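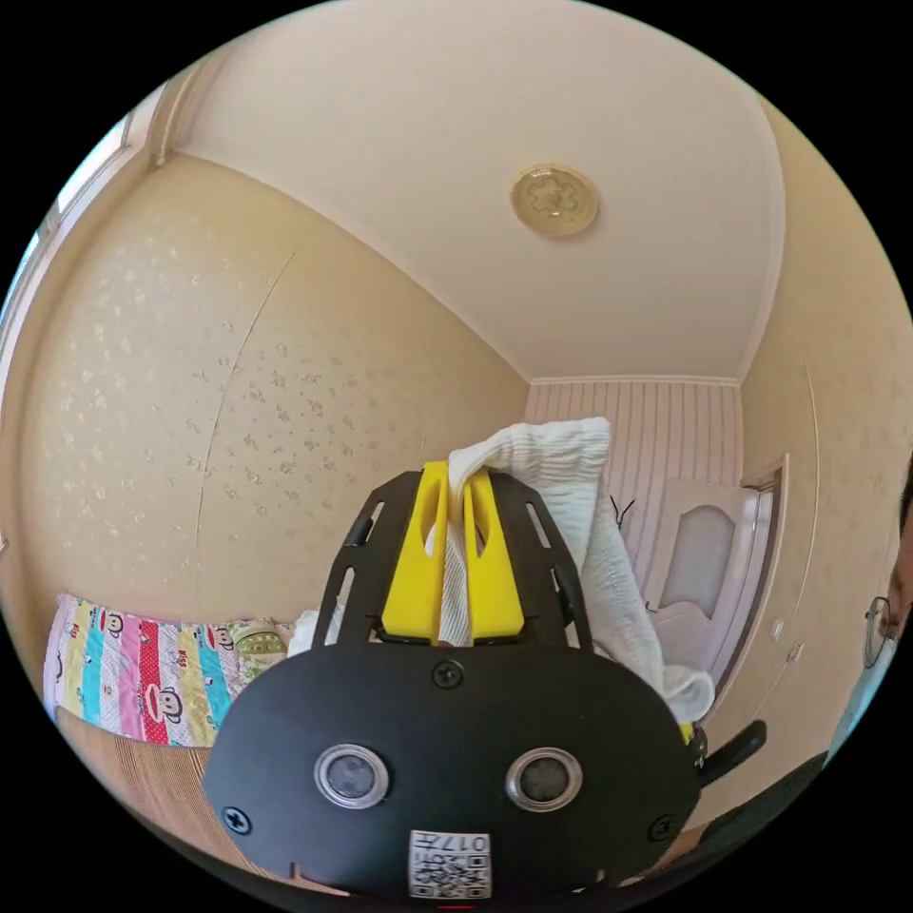

Towels in a small bedroom: how to keep them fluffy, folded and out of the way

I love a good towel day. Everything comes off the line, gets dumped on the bed in one big heap, and an hour later you've got a neat stack and a room that feels twice as nice. If you're in a small place with no linen cupboard (hello, fellow small-place people!) the bedroom ends up doing the job, so these are the tricks I keep coming back to.

Make the bed first

Do it before you bring the washing in. A made bed is the best folding table in the house, it's the right size for bath towels and you can spread out properly. Pull the quilt flat, shove the pillows up to one end and work from the other. If the kids' bed is closer to the window, use that one. Bright quilts are terrific for this, by the way, as a plain white face washer disappears on a plain white doona and you'll be hunting for it at bedtime.

Shake, then fold

Hold each towel by two corners and give it three good hard snaps. This lifts the loops back up and makes such a difference to line-dried towels, which can come in stiff as a board. I do mine outside if the weather's behaving, and at the open window if it isn't.

My fold for bath towels:

Fold in half lengthways, then in half lengthways again.
Bring the short ends together.
Fold into thirds and tuck the loose edge to the back.

Stack with the rounded edge facing out and it looks like a hotel, even on a wonky shelf. Hand towels get the same treatment without the second lengthways fold. Face washers I just roll.

Keeping white towels white

Wash them by themselves, warm to hot, and go easy on the detergent. Too much of it stays in the loops and turns them grey and scratchy. Every few weeks I skip the softener (I've nearly given it up altogether) and put 200 mL of plain white vinegar in the rinse instead. No, the towels don't smell like a chip shop afterwards! Just never mix vinegar with bleach, in the machine or in a bucket.

For a make-up mark or a bit of fake tan, rub in some dish soap, leave it while you have a cuppa, then wash as usual.

Where to put them all

Under the bed is prime real estate. I bought a pair of flat zip-up bags from Pastlow and they hold the spare bath towels plus the beach ones until the warm weather comes around in November. Check that everything is bone dry before you zip up, and leave the bag open a crack if your room gets damp.

A hook on the back of the door takes the towel you're using now. One towel per hook, please, spread out as wide as it will go. Two on top of each other stay damp in the middle and that's where the musty smell starts.

We have 4 bath towels each in regular use and I wouldn't want more. The tired ones get cut up for floor cloths, and the local animal shelter may be glad of the rest, so ring and ask.

If your walls are papered

Don't lean damp towels against wallpaper, and don't drape them over a chair that's touching it. The seams are the first thing to lift. Leave a hand's width of air behind any airer, open the window while it's in use, and dust the paper now and then with a dry, soft towel wrapped over a broom head. Top to bottom, light pressure, lovely and quick. It'll get the fluff off the ceiling corners too!

Next up I'm having a go at fitted sheets.

Contact | © Nestano Home Tips | Back to top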